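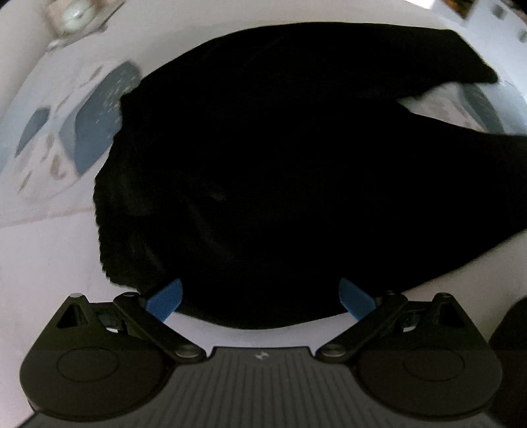 About us

Triltovetti is a wash, fold and mend service. Clothes come in by the bag, go back folded on a flat stack with a slip on top. We do everyday stuff, we do black clothes (a lot of black clothes), and we do the fancy pieces other places hand back to you over the counter with a shrug.

Started by Snežana Đorđević in the back half of a shoe repair shop called Bošković. One table, one iron, a curtain for a door. The shoe people still send us their zippers. We moved to the Cletport building in February, second floor, green door, buzzer on the left. Push it twice, it sticks.

What we do

Folding. Most of the day is folding. Big soft sweaters, baby things, table cloths, work shirts. Every piece gets spread out on the table first, front side down, sleeves out, and smoothed by hand from the middle. Then sides in, then thirds. Heavy knits get rolled if the customer asks, otherwise flat. We don't hang knits, please don't ask us to, the shoulders go.

Black loads. Washed cold, inside out, kept away from towels. Lint gets picked off on a pale surface where you can see what you're doing. Folded on the white, stacked on the white, wrapped in plain paper.

Trims and beads. Snežana's department.
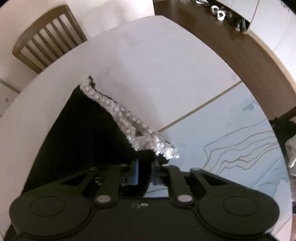 She came up through stage costume and has sewn more loose beads back on than she wants to talk about. Anything with a sparkly edge gets looked over by hand before it's folded, and we fold with the trim on the inside and a sheet of tissue between layers so nothing catches. If a thread is coming away we'll knot it off, no charge. If a whole run is going we call you first. Sequins we keep in jars by size, and can usually get close on color. Not always exact. Old clear ones tend to go a bit yellow and new ones look too new next to them, so you may want to come see before we sew.

Small mending. Hems, buttons, cuffs, pockets. No leather, no wedding dresses in June.

How it works

Drop off from 7:30 in the morning. Tell us what's in the bag and what you're worried about. We write it on the slip. Two days for a regular bag, longer for beadwork, ask. A regular bag is $60 washed and folded, and a family bag is $112. Mending is priced by the piece when we see it, so don't try to get a number out of us on the phone, we'll only guess low and then feel bad.

Pickup till 6. Saturday till noon.

Empty your pockets. Lip balm is the worst one. A single lip balm took out a whole load last winter and we are still sour over it.

Teaching

We run a folding and clothing care class with Trorketar, the evening school downstairs. Beginners mostly, a few people setting up at-home laundry businesses, one or two who just want their closet to shut. You bring your own clothes and work on them at the table. First half is plain shapes, second half is the awkward ones: fitted sheets, hoods, anything slippery, anything with decoration along one edge. Bring at least one item you hate folding. Sign up at the Trorketar desk, not with us, we lose the forms.

Last year the counter book shows 1,556 bags through the door. Most of them regulars. Thank you, regulars.

Where we are

Cletport building, second floor. Parking in back, the front is loading only and they do ticket. Elevator works now. If you can't manage the stairs and its out again, buzz and somebody will come down for the bag.

Unclaimed clothes are kept on the shelf by the window. If you're missing a gray hoodie or one half of a pajama set, come look. Bring the slip if you have it, and if you dont, tell Snežana what the buttons look like.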